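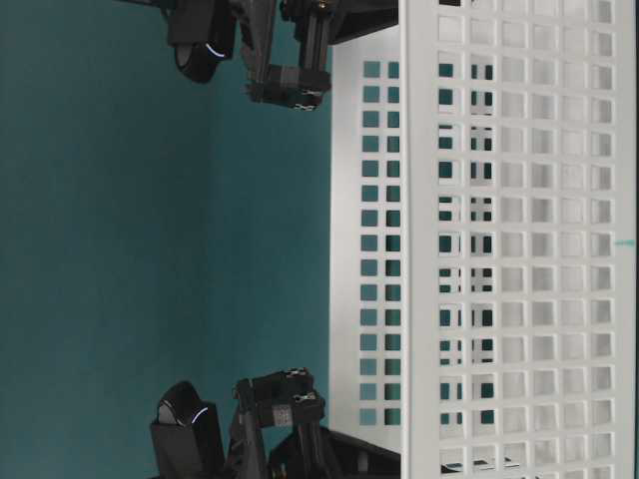 Kalleo have been playing together since they were teenagers in a garage in Ballarat, and they still finish each other's sentences. The four-piece are about to put out their second album, Jatoi, and when we meet in the back room of a cafe near the station, two of them have turned up: the singer, who also plays fiddle, and the drummer, who orders a second breakfast before the first one has gone.

I should say up front that I love this record. I've had it for a fortnight and it has barely left the car. It's louder than the first one, and sadder in places, and there's a run of songs in the middle that I'd put up against anything released in this country this year.

"We were scared of it for a while," the singer says. "The first album was made very politely. Everyone took turns. This time we just played at the same time and worked out later who was too loud."

"Me," says the drummer. "It was me."

The album was recorded at Fason, a small studio out past Daylesford with one big room and a tin roof. When it rained, they had to stop. When it rained properly, they kept going, and on the quiet bit before the last chorus of "Ferry Lights" the roof is there if you turn it up.

"Our engineer wanted to do it again," the singer says. "We went and listened in the car, with the heater on, and all of us wanted to keep it. My voice cracks on that take as well. I used to hate that sort of thing. Now I hear it and remember what the room felt like."

They wrote far more than they needed. The drummer keeps every idea on an old phone, and by the time they got to the studio there were 389 recordings on it, from finished songs down to somebody humming in a supermarket. They got it down to 61 they could stand to hear twice, and the album has 11 of those.

"Some of them are just me saying 'do the thing from Tuesday's one but slower'," the drummer says. "No idea what the thing was. Could have been a hit."

The name Jatoi came from the singer's notebook, where it had been sitting for years with no song attached. She liked the look of it written down. The rest of the band took some convincing, and for most of the recording the album was called Number Two, "which got old quickly," she says.

Then there is Ukilano, the six-minute song that closes the record and the one I most wanted to ask about. It starts with fiddle on its own and doesn't bring the drums in until well past halfway. When they come, they come in like a door being kicked open. I played it to my sister and she made me pull over.

"I sat there for four minutes with my sticks in my lap," the drummer says. "Longest four minutes of my life. You can't scratch your nose, the mics pick it up."

"He was so good, though," the singer says. "He came in exactly where I was hoping. We hadn't agreed on a spot. I turned around and he was already looking at me."

Did they do many takes?

"Six. We used the second. The other four were us trying to do the second one again."

They tried it out live in October at a hall up the highway, before anyone had heard a note of it. There were 194 people in, a sell-out, and the singer says the floor went so quiet during the opening that she could hear the bar fridge. Afterwards a woman came up to the merch table and asked which old folk song it was.

"I was thrilled," she says. "I wrote it at my mum's kitchen bench! But I nearly told her it was three hundred years old, just to see her face."

A tour follows in the new year, mostly small rooms, with a few country towns they've never played. The bass player is doing the driving and has drawn up the map, and both of them would like it known that he has routed the whole thing past a particular bakery twice.

Before they go I ask what they've been listening to, and I get a good ten minutes on brass bands, an argument about whether the second side of a record should start fast or slow, and a promise of a playlist. The drummer finishes the toast. The singer has a lesson to teach at two, a beginner on half-size fiddle who has just learned to play a scale all the way up.

"She can't get back down yet," she says. "We're doing down today."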